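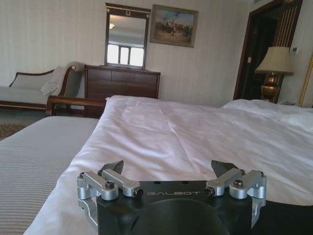 Figure 2. View across a bed with a white duvet.

3.2 Household survey

Letters went to 400 homes in Tinness and Flimby in August, asking who does the cooking, cleaning and laundry and how long each job takes. Replies were coded by Saliba and checked by Oyewole. Where two adults in one home gave different answers, both were kept. Some 40 forms had no entry for laundry and were left out of Table 5. Travel to shops was recorded separately, as neighbours in Flimby often share a car. Homes with paid help were analysed as their own group, following Tamuno and Bako. Hours are given per week unless stated otherwise.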